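Open Morning at Clondstead: Plate Handling, Labels and a Great Deal of Waiting

The automation group at Clondstead opened its doors for one morning in December. Visitors were taken through in small parties, shown the plate-handling cell in simulation, and given time to ask questions. Afterward the engineer in charge of the cell sat down with us for an hour. She asked that her name be left out, on the grounds that the work belongs to the group.

We began with the obvious point, that moving a microplate from one spot to another does not look difficult.

"It isn't difficult for a person," she said. "A person picks it up by the long edges, looks at the lettering, turns it the right way and puts it down. Each of those is a separate problem for us. Picking it up was solved first. Turning it took most of the spring."

The plates in question are the standard 96-well type, eight wells by twelve. The group calls the handling program Kando. It plans the grasp, the lift, the rotation and the placement, and it is run in a rendered model of the cell before any setting is passed on.

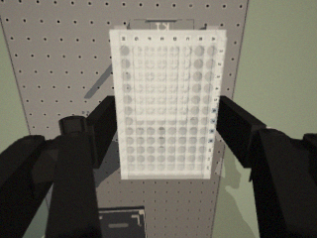 "We grip at mid-height on the long sides," she said. "If you grip low, the far end swings when the arm stops. If you grip high, you get the same thing the other way up. The force has to be enough to hold and little enough that the plate doesn't bow. In the model we can set the stiffness of the plastic ourselves, so we ran it soft, then softer, until the grip failed. Then we knew where the limit was."

How many runs did that take?

"That series was 3,000. Most of them are dull. You look at the failures and ignore the rest."

Failures are sorted by stage. A slip during the lift is one class and a collision during rotation is another. The class that occupied her longest was placement with the plate turned end for end. The plate fits its seat either way, and nothing in the motion data shows that anything is wrong. The assay software downstream then reads well A1 where H12 should be.

"It is a quiet error," she said. "A dropped plate stops the run and somebody comes over. A reversed plate goes through, and you find it in the results, if you find it."

Kando now reads orientation from the printed letters and numbers before release. We asked whether a notch or a bar code would be simpler. She agreed that it would, for plates that have one. The group was asked to handle mixed stock from several suppliers, and the only feature they could depend on was the lettering.

The lighting in the model is varied for the same reason. Translucent plastic changes its appearance with whatever stands behind it, and a reader tuned on one background does poorly on the next. Irby, the firm that supplies the group's fixtures, sent drawings for each part, and these were modeled to the drawing.
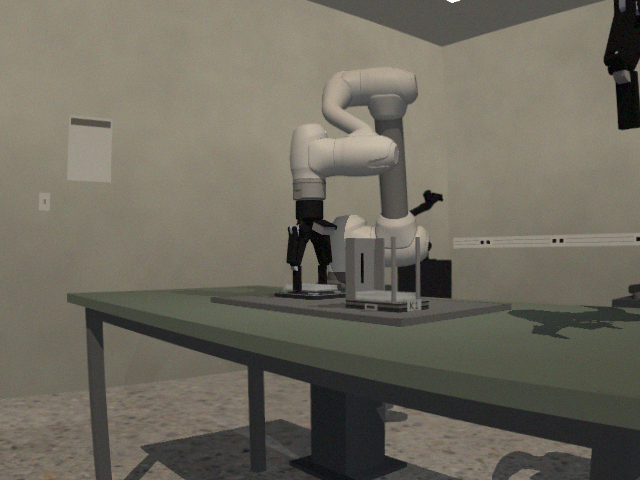
Layout was the next subject. The group tried three arrangements of the table before keeping one, and she had firm opinions on all of them. The first put the fixtures in a row along the front, where the operator could reach them and the arm could not do so without folding back on itself. The second was better for reach but left no room for the wrist to turn. In the arrangement we saw, the low device sits toward the rear of the board, where the gripper can come down on it pointing straight at the table, and the fixture with the slotted panel and the two slender posts stands apart from it. "A vertical approach is the easy one," she said. "Give it as many of those as the bench allows. The posts are what I worry about. A finger that clears the panel can still catch a post on the way out."

The clearance rule for any upright part is 30 millimeters at full speed. Inside that distance the arm slows down. Visitors in the second party asked why it could not slow down everywhere, and she told them that it could, and that a batch of 100 plates would then run past the end of the working day.

We asked about labels, which come up often in the group's notes. Each station in the model carries a short printed code, and the program is expected to confirm the code before it acts.

"Positions drift," she said. "Somebody moves a fixture to clean under it and puts it back a little to one side. If the program trusts coordinates alone, it will be wrong by that amount and perfectly confident. So it checks the label, then it corrects. In the early version it checked once, at the start of the run. Now it checks at every visit. That costs 2 seconds each time and I've stopped arguing about it."

The next piece of work is a trial with Acuña, a testing laboratory that has agreed to run the placement routine on its own bench. The bench there is narrower, and the reach study will have to be repeated. She expects the orientation reader to carry over unchanged and the grip settings to need adjustment.

Would the group hold another open morning?

"After the trial. People ask better questions when there are results to look at. This time most of them wanted to know how fast it goes."

And how fast does it go?

"Slower than a technician, for one plate. Ask me again about the hundredth."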